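Tapia Moto Rentals - rider support
Ticket 2498
Bike: Rereck 400 twin, carbureted, unit 13
Route: Wivusberg to Jumaritz, self-guided
Opened: 4/23/23
Status: closed, parts follow-up pending

Rider message 1
Bike dying on long climbs. Picked up in Wivusberg, ran fine all the way across the flats, then first real grade it starts surging and cuts out. Sit 5 min on the shoulder, starts right up, goes maybe two bends, dies again. Odometer says 3,645 if that matters. Stuck at the guesthouse below the pass. Help pls

Support
Sorry to hear it. Few things first.
Fuel tap: on, or reserve?
How full is the tank?
When it dies, does the dash go dark or do lights stay on?

Rider message 2
Tap ON. Tank over half, filled up 63 km back. Lights stay on, horn works, starter spins strong. So not battery I think. Tried reserve too, same thing.

Support
Sounds like fuel starvation. Next time it quits, don't wait. Open the gas cap right away, close it, try to start. If it catches quicker than before, cap vent is plugged.

Rider message 3
Did the cap thing twice on the hill behind the guesthouse. No hiss, no difference. Rode back with the cap loose, still cut out. So not vent?

Support
Not vent, or not only vent. Pull the fuel line off the carb side, tap on reserve, drain a little into something clean. Engine cold, outside, no smoking. Want a steady stream. Also look at what comes out.

Rider message 4
Stream starts OK then drops to a dribble after maybe ten seconds. Caught it in a glass jar from the kitchen. Little rust colored specks at the bottom, no water that I can see. Going to take the tap out tonight. Any trick to it?

Support
Two bolts under the tank, 10 mm. Drain the tank first or you'll wear it. There's a rubber o-ring between tap and tank, do NOT lose it, and a tall mesh screen that slides up inside. Screen tears easy. Fiber washers on the bolts, keep those. Keep small stuff in a bowl or a tray so it doesn't roll off.
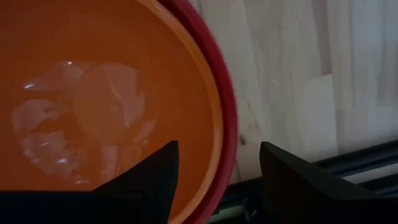 Orange bowl, clear plastic inside

Rider message 5
Tap out. Screen is packed solid with brown gunk, the whole bottom half. Blew it out from the inside with a bike pump, rinsed in clean gas, looks ok now, one tiny tear near the top. O-ring flat but not cracked. There's an inline filter too, cheap see-thru one, and its dark as tea. Don't have a spare. Do I run without?

Support
Don't run without, not with rust in that tank. Is the shop kit with the bike? Should be a filter in the tool roll, under the tire irons. Arrow points toward the carb. Also drop the float bowl drain screw while you're there, let it run till clean.

Rider message 6
Found it!! Was rolled up inside the rain cover. Drained float bowl, some specks came out then clear. Putting the tap back now. How tight on the two bolts

Support
Snug, not hard. Threads in the tank are soft. Snug both evenly, put a gallon in, wait 10 min with a dry rag under it. No drip, fill it up. If it drips swap the fiber washers side to side and try again.

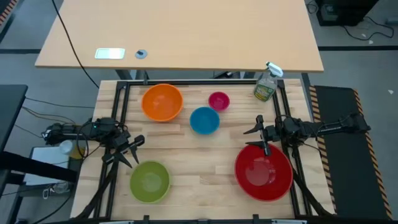 Five plastic bowls on the bench

Rider message 7
One slow drip on the left bolt. Swapped washers like you said, dry now. Started on second kick of the button. Will try the grade in the morning, too dark and there's goats.

Rider message 8
Up and over the pass. No cut outs. Held third gear the whole way, full throttle on the steep bit above the tunnel, nothing. Idle is a little high but I can live with it. 2,498 m on the sign at the top and freezing. Coming down to Jumaritz this afternoon.

Support
Great news. Idle knob is on the left side of the carb, black plastic, quarter turn out once its fully warm. Check the filter at every fuel stop, if it goes dark again before Jumaritz stop and flush it. New tap, screen and o-ring will be at the Jumaritz depot, they'll swap while you eat. No charge for any of this.

Internal note
Unit 13 sat since October with a low tank, thats the rust. Pull the tank on return, clean and reline. Check the other Rerecks that wintered in the same shed. Add a second inline filter to all tool rolls, and put it somewhere people can find it. Refund rider one day.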